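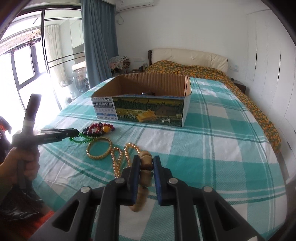
Pourquoi faut-il nettoyer les doigts d'une pince, demande Léonie Vasseur, puisqu'elle ne mange pas et ne joue pas dans la terre ?

Parce qu'elle touche à tout. Une pince attrape les choses entre deux doigts, et chaque doigt porte un coussinet à l'intérieur. Les coussinets bleus serrent ici des perles en bois. C'est un objet difficile : les perles sont rondes et elles roulent. Si de la poussière ou un peu de gras se dépose sur le coussinet, elles glissent.

Comment fait-on l'entretien ?

On arrête d'abord la machine et on ouvre la pince en grand. On essuie chaque coussinet avec un chiffon à peine humide, puis on attend qu'il sèche. Un coussinet fendu ou décollé se change. On remplace toujours les 2 ensemble, pour que les doigts serrent pareil.

Ensuite, on regarde les bras – les pièces qui s'écartent de chaque côté. Ils tournent autour de petits rivets ronds. Un cheveu ou un fil coincé à cet endroit suffit à freiner le mouvement.

Chez Skistura, Emese Hegyi fait ce contrôle toutes les 400 prises et note le résultat dans un cahier. Les coussinets sont changés à 500 prises, même s'ils ont l'air neufs.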